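Hollis Lyons
Thread on next year's kit budget for the Ridgeway kitchen bench, as a few of you asked what we are spending and why. 1/7

2/7
The arm stays. Vaughn and I looked at replacing it and the money is better spent on the parts that touch things. Fingers wear, pads wear, cables wear.

3/7
Tamach quoted 3428 for a second gripper with a spare set of fingers. Delivery is extra. Rastov came in lower but wanted payment up front and would not put a lead time in writing.

4/7
The job we are buying for is fruit, between a fridge and a small basket on the table. Round, shiny, and every piece a different size. 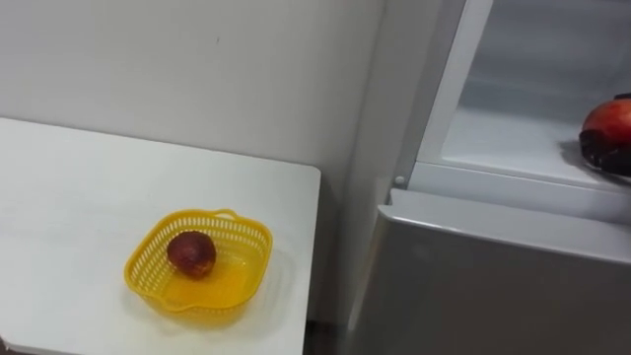 5/7
Consumables. Finger pads are 134 a set and I have put in for 2 sets. Imani thinks that is low. She may be right, so there is another 100 under sundries, which also has to cover fruit and baskets.

6/7
Things I left out: a bigger table, a second fridge, the Turko service plan. The plan covers call-outs but not parts, and parts are what we pay for. Cletus can do the call-out work himself.

7/7
Bernadette needs the final sheet by Wednesday. If you run a similar bench and have bought fingers separately from the gripper body, please reply with what you paid and how long they took to arrive. I would like to compare before I sign with Tamach.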